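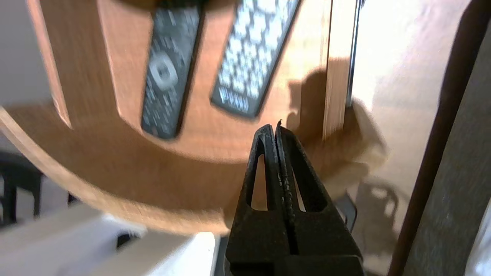
The arm beside the bed

Cristóvão Veloso built a robot at home, and most of the work was in the fingers

When I come into the flat in Jondari, Cristóvão Veloso asks me to walk close to the wall. There are cables on the floor of the bedroom and he does not want them to move. He has spent the morning teaching his arm to reach a small table, and he would like to finish before lunch.

The project has the name Brirurum. It is the word his niece used for the sound of the first motor, and it stayed. That first motor is now in a drawer. The present arm is the second full build, black for the most part, with a white block at one end and a gripper with two fingers at the other. He made it over 2 winters, in the evenings, and the parts have cost him 900 euros. He keeps the receipts in a biscuit tin and he showed me the tin before he showed me the robot.

Veloso repairs lifts for his living. He likes machines which do one thing many times, and he is not shy to say that his arm does not do this yet. "A lift knows where the floor is," he told me. "Mine has to look for it each time."

The task he has chosen is small. The arm must take hold of a thing on a bedside table and put it in another place. His father was in bed for a long time after an operation, and always the remote control was a little too far from his hand. From this came the idea. His father is well again now and has no interest in the robot, but the idea remained.

A workbench would be easier, and he began on one, in the shared workshop behind the Brekke hardware shop. There the table was flat and square and the lamp was always the same. At home he has a round table with a raised rim, the telephone with its curly cord, the pillow and the headboard very near. The light comes in strongly from one side and changes while he works. He moved the arm home in July, and for the first week, he says, it could do almost nothing that it had done well in the workshop. 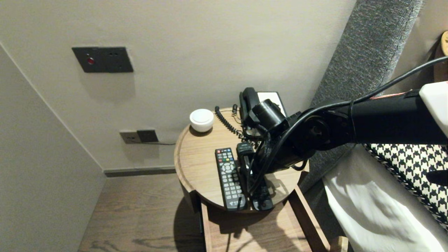
The arm over the round bedside table, with a television remote at the front and the telephone at the back.

The joints are driven by Zukix motors, which he bought as a set from a man who was closing his model shop. They are strong enough, but they become warm, and after a long session he lets them rest while he makes coffee. The cables were a bigger trouble. In the first build they were too short, and when the arm stretched out they pulled a plug from its socket. Now they hang in wide loops. It does not look tidy. He tried to tie them closer, and the gripper could no longer turn as it should, so he cut the ties off again.

About the fingers he can talk for an hour, and he did. He has drawn, printed and thrown away more pairs than he wants to count. Smooth fingers let a remote control slip. Rubber held it well but did not want to let it go. He settled on a rough pattern in the surface, like the handle of a metal file, and on a shape that becomes narrow towards the tip so that it can come down between two things which lie side by side. One pair he left in the car on a hot day, and it took the shape of the seat pocket.

The arm has a small camera near the gripper, and he spends a good part of each evening looking at what this camera has seen. A picture from so near is not easy to use. When the arm moves quickly everything becomes soft, and the software then has to guess where one object ends and the next begins. When it moves slowly

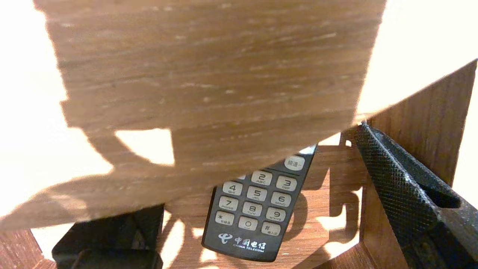
the pictures are sharp, but he has to wait, and he is not a patient man in the evening. For the moment he has chosen slow. Dark things are harder for him than light ones, and a remote control lying partly under something is the hardest of all, as the software was taught with whole ones. He is now collecting pictures in which only a half can be seen. He wants to have up to 2,000 of them before he trains it again.

I asked if he would sell the arm, or the plans. He thought about this for a while, and went to look at a screw in the base. The plans he will give away, he said, when the drawings are clean enough that another person can read them. Some of the measurements are still on the back of an envelope, and one important number is written on the wall inside the wardrobe.

Before I left he started one more run. I stood in the doorway, with my coat already on, and he sat on the floor with the keyboard on his knees and one hand near the power switch. He asked me not to speak until the arm had stopped.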